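Print this page | E-mail this page

Breakfast and lunch helper, part-time, Stuser House

Stuser House is looking for one person to help in our small shared kitchen from March. We are a study house with 10 rooms, and the residents eat together before noon. The work is 300 hours in total until the end of the contract, and the pay for the whole period is 2,450 dollars, paid in two parts.

You will prepare toast, sandwiches and simple cold plates, set the table and put everything back in the cupboards afterward. You do not need a diploma. We ask that you have some practice with food for groups, and that you can speak enough English to understand a resident who tells you about an allergy.
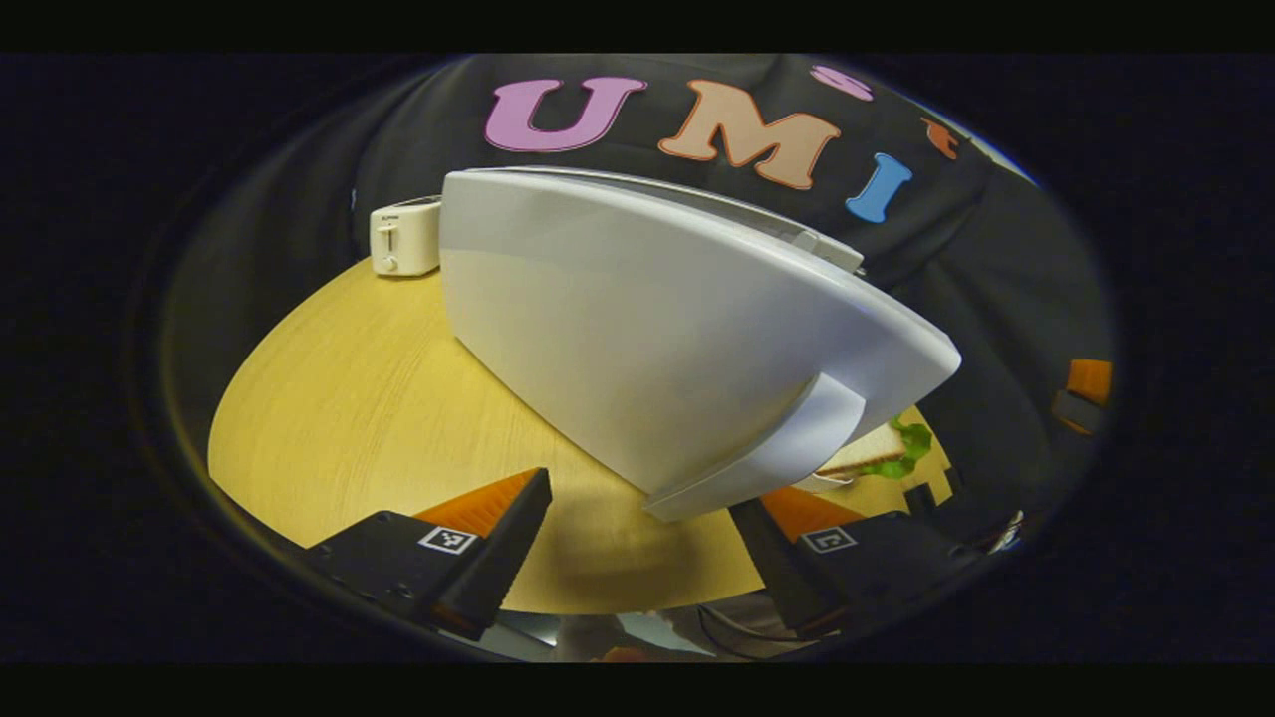
The kitchen is simple and we like to keep it so. Most of the work is done at one wooden table, and the same table is used for eating, so it must be wiped many times in a morning. Our toaster is a small one with two slots - you will need patience when many people want bread at the same moment. Sandwiches are made fresh, with green lettuce when the shop has it, and we prefer that they are not prepared the evening before. Clothes are your own choice, a sweatshirt is fine, but please bring indoor shoes.

To apply, write a short letter to Kaj Snorradóttir at the house office and tell us which mornings you are free. Please add the name of one person we can ask about your earlier work. We answer all letters, also when the answer is no.

Last updated: 15/01/2016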